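Speaker notes - "Collecting the boring examples"
Mpho Joubert, for the Lovport evening session, 2018-10-02

Timing: 30 minutes including questions. Slides are sparse on purpose, so most of the talk is in here.

Slide 1. Title

Say hello, say who I am. I run the recording room at Geradix. My job is to get people to drive a two-armed robot through household tasks so that a learning system has something to copy. Nurhan Akgül trains the models and will take the questions I can't answer. She is sitting near the front.

Say early that I will not be talking about network design. Anyone who came for that can have Nurhan afterwards.

Slide 2. What one example is

One example is one attempt at one task, start to finish. A person moves the arms, the arms record where every joint was, and the cameras record what they saw. There is a camera at each wrist and one at the head. Alongside that we keep a line of text saying what the task was.

People often assume the video is the example. Explain that the video alone gives the model the view and leaves out the movement that went with it. We need both, on the same clock. If the clocks drift, the model learns to close its fingers at the wrong moment. We lost most of a week in August to this. The joint log was running behind the head camera and it took us far too long to look there.

Slide 3. Why laundry

Three reasons, keep this short.

Clothes have no fixed shape. A cup is the same cup every time you put it down, but a shirt dropped twice gives you two different heaps.

People know what the right result is. I don't need to train an operator to recognise a garment in a basket.

It is also easy to set up. A seat, a basket and some clothes, and you can begin.

The customer behind this round is Rampersad, who want a machine that can tidy a room before a person comes in to clean it. They don't need folding. They want things off the furniture and off the floor.

Slide 4. The plan for the round

We asked for 83 good examples of the task family "garment on seat, basket on floor". That figure came from Nurhan. Under it, her earlier tests were unsteady, and I had a fixed number of operator hours to spend.

Each operator records in blocks of 20 and then stops. We tried longer blocks and the movements got lazy towards the end. You can see it in the logs: wider swings, harder grips, less correction on the way in. The model copies all of that.

Between attempts, someone changes the layout. Move the basket. Turn the garment. Swap the garment for another one. We write the change on a card before making it, so that we don't drift back to the same comfortable setup.

Slide 5. The views from one setup

Leave these three up for a bit and let people look before talking. Mention that the first two are wrist views and the third is the head view.
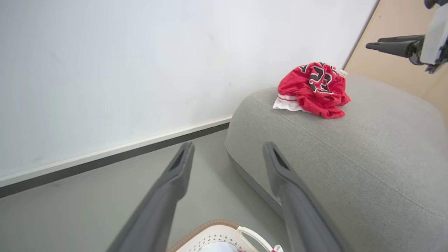
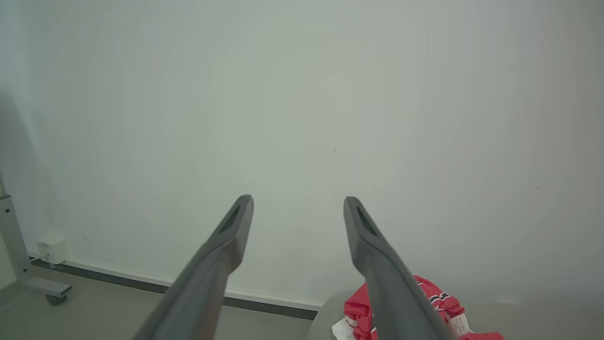
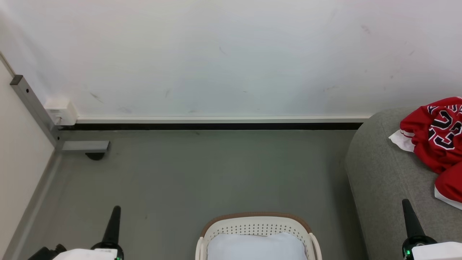

Fig. 2 - Red jersey and the robot's gripper fingers, as seen by wrist cameras (first two) and the head camera (third).

Points to make while the pictures are up:

The head view is the one people find easy. The basket, the jersey and both grippers are all in it, and you can read the number on the shirt. If I asked anyone in the room to plan the task, they would ask for that picture.

The wrist views are harder for a person and more useful for the grasp. The fingers take up a lot of the view and they are large and close. In the second one the middle is nearly all white wall, with the red cloth low down, partly behind a finger. Somebody always asks why we keep views like that. We keep them because the model will be given views like that when it is working. If we only trained on tidy ones it would have nothing to go on whenever the arm pointed at a wall.

Point out the gap between the fingers in the first one. What the model needs to learn about grasping is mostly in how that gap relates to the cloth. In that view the fingers are well short of the jersey.

Also mention the white cloth showing at the jersey's left side in the head view. Cloth against cloth is where we get most of our failed grasps. Operators pinch two layers and lift both, or pinch one layer and lose it. We ask them to do what they would do naturally and to carry on if it goes slightly wrong.

If anyone asks about the background: we leave rooms as they are. Plain walls, sockets, stands, scuffs. We do move to another room partway through a round, otherwise the model starts to use the wall as a landmark. Nurhan has a nice story about a model that would only work facing one particular corner. Let her tell it if there is time.

Slide 6. What we throw away

Go through these at a steady pace.

Attempts where the operator paused for a long time with the arms still. The model learns to pause too, and then it never starts again. We trim short pauses and drop the long ones.

Attempts where a hand came in to help. It happens more than you would think - somebody straightens the cloth by reflex. Those go, however good the rest is.

Attempts with a missing camera. We used to fill the gap with black frames and carry on. Don't do this.

Attempts where the text doesn't match what was done. If the line says "put the jersey in the basket" and the operator moved the basket to the jersey, either the line is rewritten or the attempt goes.

What we do not throw away is the attempt that went wrong and was put right. A dropped sleeve that gets picked up again is worth keeping. Nurhan would like more of these and has asked me to say so in public.

Slide 7. Writing the text line

This slide looks dull but it caused more arguments than anything else.

Our first rule was one sentence, present tense, name the object and where it goes. Operators then wrote the same sentence every time, and the model stopped paying attention to the words. It had no need to. There was only ever one thing to do.

Now the line is written by a second person who watches the head video afterwards. They haven't seen the card. They write what they would say to a helper in the room. We get "pop the red top in the basket", "clear the seat", "jersey into the laundry". Some are vague and we keep those as well, provided a person could act on them.

Checking takes longer than I would like. We use a small tool called Domitz, written in-house, that puts the three videos side by side with the text beneath. The checker has two keys, keep and query. There used to be a third key for "unsure" and everything ended up there.

Slide 8. Operators

Seven people recorded for this round. None of them came from robotics. Two had done a lot of sewing and their grasps are noticeably better than mine. They go for an edge or a fold and lift, where I tend to grab the middle of the heap.

Should all seven do it the same way? We went back and forth. If everybody has their own style, the model sees several good answers to the same view and can end up somewhere between them, which is often a bad answer. If we force one style, we lose the variety that helps with odd heaps.

What we settled on for now: the order of the job is fixed, the grasp is free. Look, approach from above where there is room, grasp, lift clear of the seat, move across, lower, open. How you take hold of the cloth is up to you.

New operators get a practice block that is never used. They know it won't be used. It relaxes them and the next block is better for it.

Slide 9. Things I would do differently

Check the clocks first, every morning, before anybody touches the arms. We have a test now where the operator taps the fingers together and we look for the tap in both the log and the video.

Write down the room lights. We didn't, and when a batch behaved oddly we couldn't tell if lighting had anything to do with it.

Buy more clothes. A bright garment on a grey seat is easy to pick out. We need grey on grey, white on white, patterned things, and items that are partly under other items. I put in an order for the next round with plenty of dull socks in it.

Train a small model early. We waited until we had the full set before Nurhan ran anything. With a quarter of the data she could have told me that the basket was hardly ever on the left.

Slide 10. Where we are

Careful with this one, Rampersad have asked us not to give success rates yet. What I can say is that the model reaches for the right thing far more often than it manages to lift it. Reaching improved with more layouts. Lifting seems to need more grasps close up, so the next round will have shorter recordings that start with the fingers already near the cloth.

If pressed on numbers, hand over to Nurhan, who will also say no.

Slide 11. Questions

Likely ones, with short replies:

Could you do this in simulation? For rigid things, partly. For cloth we haven't found a simulator that wrinkles the way our jersey does, and Nurhan has tried a few.

Why two arms for one garment? The customer's machine has two. The spare arm still has to learn to keep out of the way, and it only learns that if it is recorded doing so.

Will you share the data? Not this round, the contract doesn't allow it. The layout cards and the checking guide we can share. Give me an address at the end.

How tired do people get? Shoulders mostly. We lowered the rig and put a chair behind it.

Spare slide if we finish early: the layout card, blown up, with my handwriting. Explain the arrows.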